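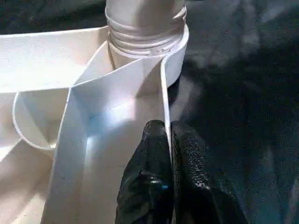

**셀리스, 나사 목부 일체형 백색 사출 부품의 치수 기준 개정**

플라스틱 사출 업체 셀리스(Sellis)가 나사 목부를 가진 백색 성형 부품의 도면과 검사 기준을 개정했다고 2025년 4월 밝혔다. 개정 대상은 원통형 목부와 그 밑동을 두르는 얇은 벽, 컵 모양의 원형 공동이 한 몸으로 성형되는 부품이다. 이 부품은 조립 업체 볼브리지(Volbridge)에 공급되며, 새 기준은 5월 생산분부터 적용된다.

이번 개정의 중심은 목부 하단의 나사산이다. 네다섯 줄의 융기가 원통을 수평에 가깝게 감고 있고, 가장 아래쪽 융기 일부는 작은 돌기 또는 홈에 해당하는 형상에서 끊긴다. 기존 도면은 나사산의 외경과 피치를 규정했으나 끊긴 구간의 시작 위치와 끝단 높이에는 별도의 공차를 두지 않았다. 볼브리지 조립 부문은 상대 부품을 체결할 때 정지 위치가 로트에 따라 달라진다고 지난해 통보했고, 양사는 이후 해당 구간의 도면 표기를 재검토해 왔다.

셀리스 금형기술팀의 타르시지우 라세르다 팀장은 "외경은 모두 규격 안에 있었지만 마지막 융기가 끝나는 각도 위치에서 편차가 나왔다"고 설명했다. 그는 금형 분할면 근처의 미세한 단차가 끝단 형상에 영향을 준 것으로 판단하고 있다. 라세르다 팀장에 따르면 단차가 있는 캐비티에서 나온 부품은 손으로 체결할 때에는 차이가 거의 느껴지지 않지만, 토크를 기록하면 종료 직전의 곡선이 다르게 나타난다.

새 도면에는 끊긴 구간의 각도 위치가 데이텀 기준으로 표기된다. 데이텀은 목부 축과, 본체 한쪽에서 목부 방향으로 이어지는 넓고 평평한 벽의 윗면이다. 종전에는 원형 공동의 중심을 보조 기준으로 사용했다. 공동의 테두리가 얇아 측정 지그에 고정할 때 변형될 수 있다는 지적이 있었고, 검사실은 평평한 벽을 사용하는 방식이 재현성에서 유리하다고 결론지었다.

## 칼라 벽 두께와 냉각 조건

목부 밑동을 곡선으로 두르는 칼라 형태의 벽도 개정 항목에 포함됐다. 이 벽은 목부와 간격을 두고 세워지는 얇은 형상으로, 사출 후 수축 과정에서 안쪽으로 기울 수 있다. 셀리스는 벽 두께의 공칭값을 유지하고 상단 모서리의 진직도와 기울기 항목을 추가했다. 벽 끝이 수직 방향의 얇은 모서리와 만나는 부위는 미충전과 웰드라인을 함께 확인하는 외관 검사 지점으로 지정됐다.

시험 생산에서는 보압 종료 후 냉각 시간을 달리해 시료를 채취했다. 시료는 모두 482개였고, 이 가운데 200개는 기존 조건으로, 나머지는 변경 조건으로 성형됐다. 기존 조건 시료 중 43개에서 새 기울기 기준을 벗어나는 값이 측정됐다. 변경 조건의 초과 시료는 대부분 금형 온도가 안정되기 전에 채취된 것으로, 회사는 초기 숏을 폐기하는 절차를 작업 표준에 넣기로 했다.

측정에는 사내에서 '룰러(Ruler)'라는 이름으로 쓰는 접촉식 검사 절차가 적용됐다. 룰러는 측정 순서와 프로브 접근 방향, 시료 방치 시간을 묶은 문서로, 이번에 칼라 벽 항목이 추가되면서 한 차례 개정됐다. 프로브는 칼라 벽의 바깥면에 먼저 접근하며, 안쪽 면은 목부와의 간격 때문에 별도의 소구경 팁으로 측정한다. 시료는 성형 후 항온실에서 하루 동안 방치한 뒤 검사한다.

검사실의 린달바 헤젠지 책임은 무광 백색 표면에서 광학 측정과 접촉 측정의 결과 차이가 컸다고 말했다. 조명이 강하면 밝은 벽의 윗면과 모서리 경계가 뭉개지고, 나사산 골에서는 음영의 폭이 조명 각도에 따라 달라진다는 것이다. 검사실은 광학 장비를 외관 판정용으로 계속 사용하되 합부 판정에 쓰는 치수는 접촉 측정값으로 통일했다. 광학 장비의 조명 각도도 고정값으로 관리한다.

## 원형 공동과 이형 방향

컵 모양 공동은 내부 벽이 아래로 갈수록 곡면으로 이어지는 형상이다. 개정 도면은 공동의 깊이와 구배를 그대로 두고 테두리의 진원도만 강화했다. 금형 가공을 맡은 베제하(Bezerra)는 공동 코어의 표면 연마 방향을 이형 방향과 일치시키는 작업을 마쳤다. 연마 방향이 어긋난 기존 코어에서는 취출 시 테두리 한쪽에 하중이 몰리는 경향이 확인된 바 있다.

베제하의 안데르송 피멘텔 가공 담당은 코어 교체 없이 재연마만으로 요구값을 맞출 수 있었다고 밝혔다. 다만 나사산을 형성하는 슬라이드 코어는 새로 제작됐다. 끊긴 구간의 끝단을 재가공할 여유 살이 남아 있지 않았던 것이 이유다. 신규 슬라이드 코어의 나사부는 방전 가공 후 수작업 다듬질을 거쳤으며, 다듬질 전후의 단면 측정 기록이 금형 이력서에 첨부됐다.

양산 적용에 앞서 볼브리지는 체결 시험을 별도로 실시했다. 시험은 체결과 해제를 40회 반복한 뒤 종료 위치와 최대 토크를 비교하는 방식이다. 이스마엘 호샤 볼브리지 수입검사 담당은 신규 코어 시료의 종료 위치가 합의 범위에 들어왔다고 확인했다. 나사산 상단의 마모 정도는 판정 항목에서 제외됐으나 자료 축적을 위해 기록은 유지된다. 반복 시험 뒤 칼라 벽의 기울기를 다시 측정한 값도 성적서에 함께 실렸다.

## 적용 일정과 재고 처리

구 도면으로 생산된 재고는 전수 선별 없이 로트별 발췌 검사를 거쳐 출하된다. 발췌 검사에서 끊긴 구간의 각도 위치가 새 공차를 벗어나면 해당 로트는 출하를 보류하고 양사가 특채 여부를 협의한다. 구 도면 부품과 신규 부품은 외관만으로 구분하기 어려워, 포장 라벨의 도면 개정 기호로 식별한다. 두 개정분을 같은 상자에 담는 혼입 포장은 금지된다.

재질과 색상에는 변경이 없다. 셀리스는 동일한 수지와 백색 마스터배치를 계속 사용하며, 재생 원료의 혼입은 종전과 같이 허용하지 않는다. 게이트 위치도 유지돼 볼브리지의 조립 지그를 수정할 필요는 없다.

니발두 노게이라 셀리스 품질 총괄은 "도면에 없던 항목을 현장 관행으로 관리해 온 부분이 있었고, 이번에 이를 수치로 옮겼다"고 말했다. 셀리스는 같은 목부 형상을 쓰는 다른 품번에 대해서도 끊긴 구간의 표기 방식을 검토 중이며, 대상 품번의 목록은 확정되지 않았다. 개정 도면과 룰러 개정본은 양사의 도면 관리 담당자를 통해 배포된다.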